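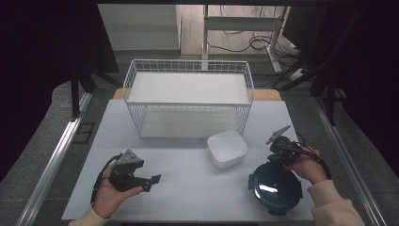

The Plomano Pair costs $3,605, and for that you get two hand-held grippers, two cables, a case and a booklet that thanks you for your patience before you've had a chance to show any. You squeeze, the jaws close, and the kit records what your hands were up to. A robot is supposed to learn from this. Until then, the robot is you.

I spent most of February clearing a table with them. The first afternoon, it took me longer to put a small square bowl into a wire basket than it takes my nephew to eat what's in one. The jaws are fine with a rim. Lids are another matter: a shiny domed one will skate off across the tabletop unless you catch it by the edge, at an angle, with your elbow up by your ear.

"Everybody goes in from the top," said Delphine Tillman, who handles training at Plomano. "Go in from the side." I went in from the side. She was right, and she was nice enough to look at her phone while I found out.

By the end of the month I had 1,228 recordings, of which the software threw out 123. It gives its reasons in short gray sentences. "Hand too fast" came up a lot, and I have never been so flattered.

The grips are comfortable for an hour or so. The cables are long enough, though they like to loop around the back of your hand, and I'd pay extra for a clip. Booker Boateng, who tests kits like this for a living, prefers the cheaper Bellamy set but admits its trigger squeaks.

Would I buy the Pair? If I had a robot to teach, yes. I don't, so mine goes back to Plomano in its case, and I've been picking up lids with my fingers again. I still go in from the side.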